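Loltlow abre en Mirthorpe un servicio de acompañamiento a familias en duelo

El nuevo servicio reúne en una sola ventanilla la gestión de esquelas, la organización de ceremonias y la atención posterior al fallecimiento

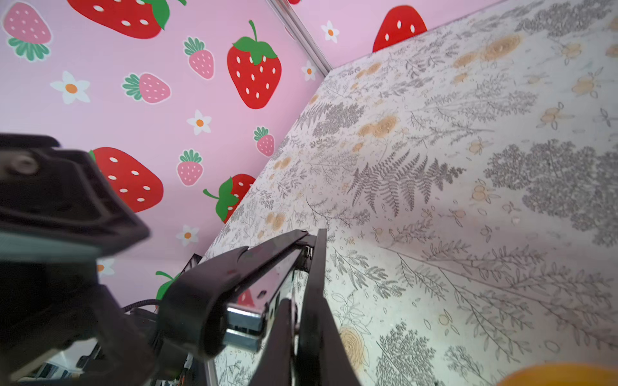
Mirthorpe, abril. La empresa de servicios funerarios Loltlow ha puesto en marcha en Mirthorpe un servicio integral de acompañamiento a familias en duelo, que se prestará desde su sede de la calle Grallora y estará disponible las 24 horas. La iniciativa amplía la atención que la entidad venía ofreciendo hasta la fecha, limitada a los trámites previos al sepelio o a la incineración.

El servicio asigna a cada familia una persona de referencia desde la primera llamada. Dicha persona se ocupa de la inscripción de la defunción, de la redacción y publicación de la esquela, de la reserva de sala y de la coordinación con la parroquia, la comunidad religiosa o el oficiante civil que la familia designe. Una vez celebrada la despedida, mantiene el contacto durante el tiempo que los allegados consideren conveniente.

«Las familias nos pedían no tener que repetir la misma historia en cada mostrador», ha declarado Zoia Derkach, directora de Atención a las Familias de Loltlow. «Muchas llegaban a la semana del entierro con la correspondencia del banco sin abrir y sin saber a quién preguntar. A partir de ahora podrán llamar a quien ya las conoce».

Entre las prestaciones incluidas figura la ayuda en la redacción de necrológicas. El personal de Loltlow recogerá los datos biográficos y los nombres de los familiares que deban constar, y someterá el texto a la aprobación de la familia antes de remitirlo a la prensa. Las esquelas se publicarán asimismo en el libro de condolencias de la entidad, donde permanecerán sin coste y podrán recibir mensajes moderados. La familia podrá solicitar en cualquier momento la corrección o la retirada del texto.

La sede dispone de 2 salas de vela y de un oratorio sin advocación, apto para ceremonias religiosas y laicas. El horario de visita a las salas se extiende hasta las 22 horas, si bien los familiares directos podrán permanecer en ellas durante la noche previa aviso a recepción.

Loltlow ha suscrito además un acuerdo con la Fundación Kuzmenko, dedicada al apoyo psicológico en situaciones de pérdida, por el que las familias atendidas tendrán acceso a grupos de duelo dirigidos por profesionales. Los grupos se reunirán por la tarde en los locales de la fundación. Se ha previsto un grupo específico para personas viudas y otro para padres y madres que hayan perdido a un hijo. La inscripción es gratuita y no exige haber contratado el sepelio con Loltlow.

Las familias que tengan suscrita una póliza de decesos conservarán todas las coberturas de su contrato. Quienes carezcan de ella recibirán un presupuesto por escrito y desglosado antes de firmar documento alguno, y podrán solicitar el pago fraccionado.

El servicio se encuentra ya operativo. Las solicitudes pueden presentarse en la propia sede o por teléfono, en la extensión 808 de la centralita de Loltlow. Los medios de comunicación que deseen ampliar esta información pueden dirigirse al departamento que encabeza Zoia Derkach.

Contacto | Aviso legal | © Loltlow Servicios Funerarios. Todos los derechos reservados | Volver arriba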